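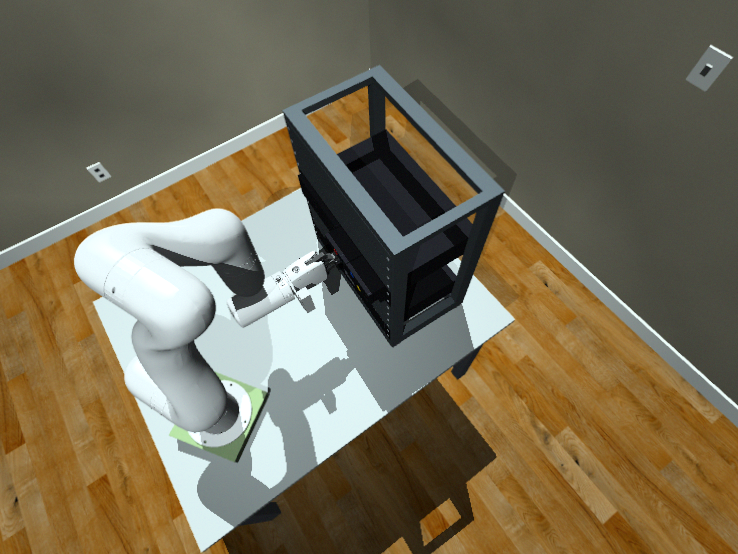
Questions and answers about the Grolach collection

Last updated: Apr 26, 2020

What is Grolach?
Grolach is a set of recorded examples in which a robot arm works at an equipment rack. The examples are made in simulation and they are used to train a control model, which we call Stevix. The first recordings were made in November.

Who makes the recordings?
Operators at Cistent. They guide the simulated arm by hand controller, one attempt at a time. No programming is needed for this work, but every operator does 60 practice attempts before their recordings go into the set.

How many examples are there?
At this moment 84 sessions are finished and 29 are waiting for checking. A session can contain many attempts, so please do not read these numbers as attempts.

What is stored for each attempt?
The positions of the joints, the opening of the gripper, the commands from the operator and the rendered view. We also store a short written instruction, for example "move to the front of the rack and stop before contact".

Why do you not record everything on a real arm?
In simulation we can put the arm back to its start in a moment and nobody has to repair a bent finger. We can also change the light between sessions. The rack throws a large shadow over the table, and a model that has seen only one shadow learns it too well.

Do you keep failed attempts?
Yes, but they have their own label. If the fingers touch the rack in the wrong place, the operator should finish the attempt normally and mark it as failed. Please do not delete it. An attempt where the program itself stopped is different — this one we remove.

Can I change the position of the rack or the table?
No. Positions are set by the session file. If you think that something stands wrong, write down the session number and continue with the next one.

How is the checking done?
A second person watches each attempt in Morris, our review tool, and compares it with the instruction. Nearly 68 per cent of sessions pass at the first look. The others go back with a comment, most often about the instruction text.

May I use the examples for my own model?
For teaching and research, yes. For a product you must ask us first. The request form is on the contact page, and we answer in English only.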